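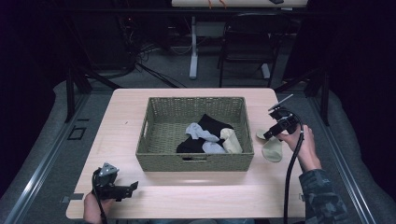 Socks in a woven basket.

Bought for life, apparently

Print this page | E-mail this article

My brother-in-law has a pair of boots that cost 400 pounds. I know what they cost because he has told me on three occasions, and each time he went on to explain that they were cheap. The sum goes like this. You take the price, divide it by the number of years you will wear the things, and set the answer beside what a person like me spends on shoes from the shop by the station. On his reckoning I am ruining myself.

He may be right. I'm bad at sums. But he has owned the boots since October, and the years he is dividing by haven't happened yet.

There is a whole way of talking now about things you buy once. Saucepans, umbrellas, rucksacks, jumpers, kitchen scissors. The words are always the same: heirloom, honest, built to outlast you. People who would laugh at an advert for washing powder will read 2,000 words about the welt on a shoe and come away feeling they have learned something, and by evening they have bought the shoe. I have done it myself, with a tin opener.

I should say what I'm not complaining about. Well-made things exist and it's pleasant to own them. My mother had a mincer that had been her mother's, and you could have dropped it off a roof. Cheap clothes are often horrible, they are often made by people who are paid next to nothing, and most of them end up in a hole in the ground. All that is true and I have no quarrel with anyone who says it. My quarrel is with the idea that the cure for buying too much is to buy something, only dearer, and with the promise that usually comes attached.

Take the promise first. A firm called Fusholm sells socks with a lifetime guarantee. Six pairs cost more than I used to spend on a winter coat. Wear a hole in one and they will send you another, for ever, no questions. Toivo Kiiskinen, who lives downstairs from me and walks a great deal, wore his through at the heel in the second winter and sent them back. There were questions. Had he washed them at the right heat? Had he worn them in boots that fitted? Could he supply the receipt, and photographs of both the inside and the outside of the damage, and would he mind paying the postage, as the returns address was abroad? He did get his socks in the end. It took 7 weeks, and the new pair were a different shape, because the old line had been dropped.

I don't think Fusholm are crooks. I think they can do arithmetic. A guarantee of that sort costs very little if hardly anybody uses it, and hardly anybody does. We move house. We lose the receipt. We lose one sock and not the other, and no guarantee I have read covers a sock that is merely missing. Mostly we forget, and when the hole comes we say a rude word and drop the thing in the bin as we would any other. Nobody has to lie to us for this to pay. The promise does its work in the shop, on the day, by making a large price feel like a small one.

And whose lifetime is it? I wrote to a few of these firms to ask. Two replied. One said the lifetime in question was "the natural lifetime of the product", which I read several times. A thing guaranteed to last as long as it lasts is a thing I could make myself. The other said the lifetime was mine, and wished me a long one, which was civil, though I noticed that the company was younger than my kettle. When the rucksack makers Jollton were sold, the new owners kept the name and the badge and the nice typeface, and announced on a Tuesday that they would honour old guarantees "at their discretion". I have the rucksack. The zip went last spring. I am still waiting on their discretion.

The second thing I doubt is the sum itself. Cost per wear sounds like plain good sense, and it would be if we bought the dear thing in place of the cheap things and then stopped. I know very few people who stopped. The ones who care about good boots have several pairs of good boots. They have the boots for town and the boots for hills, and they have a brush for each, and a tin of something made from bees. A person with five coats that will each last 40 years has bought 200 years of coat. Somebody is going to have to clear that wardrobe, and they'll have their own ideas about lapels.

My aunt, who was as careful with money as anyone I've met, never in her life bought the best of anything. She bought the second cheapest. She then mended it, turned it, cut it down, lent it out, and at the last cut it into squares for the windows. What made her things last was the attention they got on a Sunday evening with the wireless on, and that part can't be put in a box and posted. I'm aware this is the point where a column of this type goes misty over the darning mushroom. I'll try not to. She darned because there was no money, her eyes were bad by 60, and she told me she'd hated every minute of it. When she finally had a bit put by she threw out her darning wool and bought new stockings with what I can only call spite.

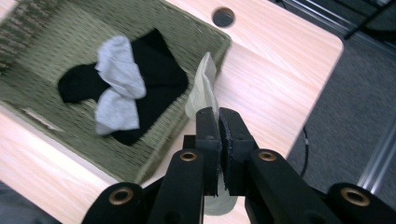 Mending is a fine thing to recommend to other people, Smaranda Rusu wrote to me after I touched on this last year, but she had sat down and timed herself on the heels of her children's school socks, and she could have earned the price of a new pack before she had finished the first pair. She wanted to know who exactly was supposed to be doing all this repairing, and at what hour of the night, and whether it would by any chance turn out to be the same person who already did the washing.

I had no good reply to that and I haven't one now. She's right that when magazines say "we" should mend more, a fairly small number of people are being volunteered. Where I part from her is the next step in her letter, where she says that this is why she buys the expensive ones. She pays so as not to have to mend. But look at what the expensive ones ask. Cool wash, inside out, flat to dry, away from the sun. Rest the shoe a day between wearings. Oil the board monthly. Re-proof the jacket each autumn. I read the care leaflet for a Cesville jumper in the shop and it was longer than the one that came with my blood pressure tablets. The work hasn't gone away. It has been moved to the front, and if you skip it the guarantee is off.

Then there is the matter of who can play. Having 100 pounds to spend on a frying pan is itself the thing that saves you money, if money is saved. People who haven't got it buy the thin one, and then another thin one, and are told off for it by people with boots. This has been said many times and better, and I only bring it up because the new version comes with so much virtue on it. It used to be that a man with costly shoes was thought to be showing off, and he knew it, and was a little embarrassed. Now he's saving the planet, and would like a word about yours.

I put most of this to Tegwen Vaughan, who thinks I am being unfair. She says people have to start somewhere, and if a silly price makes someone look after a thing, then the silly price has done some good. She has had the same Chowdary umbrella since before her divorce. She has never once left it on a bus, and she puts that down to what she paid for it. I had no answer ready, except that I have never left mine on a bus either, and it came free with a newspaper.

But I'll give her some of it. Fear of losing a dear thing does make you careful. It also makes you leave it at home when it looks like rain, which I have seen her do.

What would I like, then? Duller things, mainly. I'd like to be able to buy a zip pull, or a single saucepan handle, or one sock. I'd like the law on faulty goods to be something you could use without taking a morning off work. I'd like a firm that says "this should last six years if you don't do anything daft with it" and prints that on the label in place of the word "forever", so that I could compare it with the next firm along. A number can be checked. I suspect that is why there are so few of them about.

My brother-in-law, meanwhile, has found out that his boots need to go back to the maker to be resoled, that no cobbler in town will touch that sort of stitching, and that the waiting list is long. The work costs more than the shoes I have on. He has explained to me that this too is cheap. He is wearing trainers until they come back.

Print this page | E-mail this article

Related items
The kettle that wanted my e-mail address
Why I have stopped reading the small print
Kaisu Savolainen: In defence of the second-hand sofa
Ulla Oksanen: What the repair shop on our street used to charge
Letters: umbrellas, and where they go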